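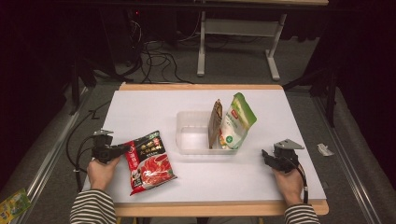 How long past its best-before date can a sealed packet stay in the swap cupboard? Two months, and then whoever brought it takes it home again.

I'm putting that at the top as it was the main thing people wrote to me about off-list. The rest answers Hyun-seo's message, which I've left in with my replies underneath each bit.

Hyun-seo Won wrote on Monday:

> Hi all, I've been through the swap cupboard at Ellside and I have a few
> questions before the September swap. First, there are a lot of packets
> with a best-before and a lot with a use-by, and they're mixed together.
> Are we treating them the same?

No, and we shouldn't be. Use-by is a safety date, so anything past it goes in the bin that day, sealed or not. Best-before is the maker's guess at how long the thing stays at its best. Noodles, dried mushrooms, rice and tinned tomatoes are mostly fine for a good while afterwards. Nuts, wholemeal flour and anything oily are less reliable. Smell them when you open them.

If the date is printed year first, as on a lot of the groceries from Choo, please write it out again on a bit of masking tape, day then month then year. I pulled out a bag of rice crackers last time that had been read back to front and had sat there most of the winter.

> Second, some of the packets have no English on them at all. I can read
> the Korean ones and make a fair go of the Chinese, but I can't be there
> every time. What do we want on the label?

What it is, whether it needs cooking, and the allergens if you know them. Peanut, sesame, soy, wheat, egg, milk, fish and shellfish are the ones people here ask about most. If you don't know, write "allergens not checked" and leave it at that. Don't guess. The imported stuff often has a sticker over the back panel with the ingredients in English, so look under the fold before you decide there isn't one.

A phone translator is all right for finding out that something is a soup base. I wouldn't trust it for an allergen list. Small print on shiny plastic comes out as nonsense half the time.

> Third, is the cupboard getting too full? I could hardly shut the door.

Yes, it is. I did a count on Saturday's sheet and we've had 692 items through since we moved to Ellside, and a fair few of those went in and never came out. The old Lestitz shelves we had at Trodach were deeper, so people are still bringing the amounts they used to bring there.

My suggestion is a limit of 20 items per household per swap. It sounds like plenty, but a box of seasoning sachets adds up fast - count the box as one if it's still closed, and count the sachets if it isn't.

> Last one. Opened packets with a peg on them. I found 2. I assume
> that's a no?

That's a no. Same goes for anything decanted into a jar at home, however nice the jar. I know some of you buy spices by the kilo and would like to pass half along, and I'm happy for you to sort that out between yourselves on the list. It just can't go in the cupboard.

Other bits:

The bottom shelf is for heavy things only. Flour, rice, cat litter if we must. Somebody put a bag of sugar on the top one and the bracket has started to pull out of the wall. I've screwed it back in, but please don't test it.

Pantry moths. We had them at Trodach and I don't want them again. If you're bringing grain, flour or dried fruit, give it a few days in the freezer at home first, then let it come back to room temperature before you take it out of its bag so it doesn't sweat.

I still need someone with a ute or a trailer to bring over the last of the plastic tubs. There are about 20 and they stack, so it's one trip. Any evening after six suits me.

Also, whoever left the rice cooker lid, it's on top of the fridge in the hall kitchen.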